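Simdale method

The Simdale method is a procedure for training robot arms to sort cloth out of open bins when one or more of the camera views carries little usable information. It was described by Arvid Eide and coworkers in a report dated 2022-07-09 and is mostly used with two-arm workcells that combine wrist cameras with a fixed camera. The name comes from the lab where the first trials were run.

Background

Cloth is hard for robots to handle. A garment has no fixed shape, it hides parts of itself, and it moves when a neighboring piece is pulled. Earlier systems, among them Lusex, picked a grasp point from a single overhead view and then closed the gripper without looking again. They did well on flat towels and poorly on clothing heaped in a bin.

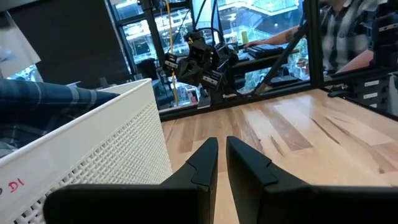
Eide's group kept the two-finger gripper and changed the way the views were combined. Each wrist camera is treated as a separate witness with its own confidence score, updated at every step of the motion. The fixed camera gets a score in the same way and has no special standing. A view that scores low is given little weight, but it is never dropped from the recording.

Training data

The first data set held 700 demonstrations, all made by a person guiding the arms. Of these, 105 were set aside for testing. Bins held plaid cloth, denim-like cloth and other everyday fabrics, sometimes with a small object among the folds. Operators were told not to smooth the cloth before starting. A later set, named Protberg, added 40 demonstrations with stiffer fabrics.

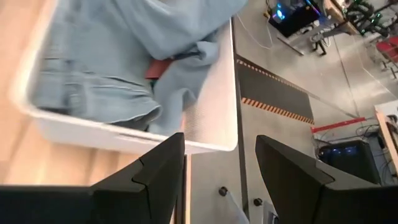 Why use wrist cameras at all if a fixed camera covers the whole table? A wrist camera moves with the gripper, so it can look into folds that a fixed camera sees only from one side. It also shows where the fingers are relative to the cloth just before they close.

Low-information views

The best-known part of the method is its handling of dark frames. Many groups delete such frames before training. In the Simdale method they stay in, paired with the wrist views from the same session, and the network learns to give them a low score. Dark frames are not brightened first, as the added noise was found to raise the score of views that showed almost nothing. 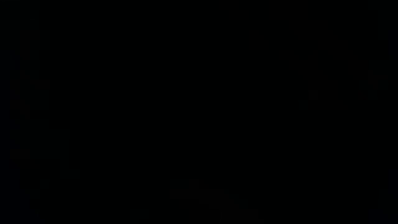 Very dark view with faint gray shapes at the left, right and bottom.

Results and criticism

With all views in use, the trained system failed 32 times in the test set. Most failures came from grasping two layers of cloth at once. The report did not test bins with lids, and the arms ran at a single speed throughout.

Tarawneh, a related method published the following February, replaces the running score with one score per recording. It trains faster but reacts more slowly when a view gets worse partway through a task. Critics of both methods have noted that the scores are hard to compare between workcells, and that a low score does not tell the operator whether the cause is poor light, a blocked lens or a bad cable.

See also

Cloth manipulation
Learning from demonstration
Sensor fusion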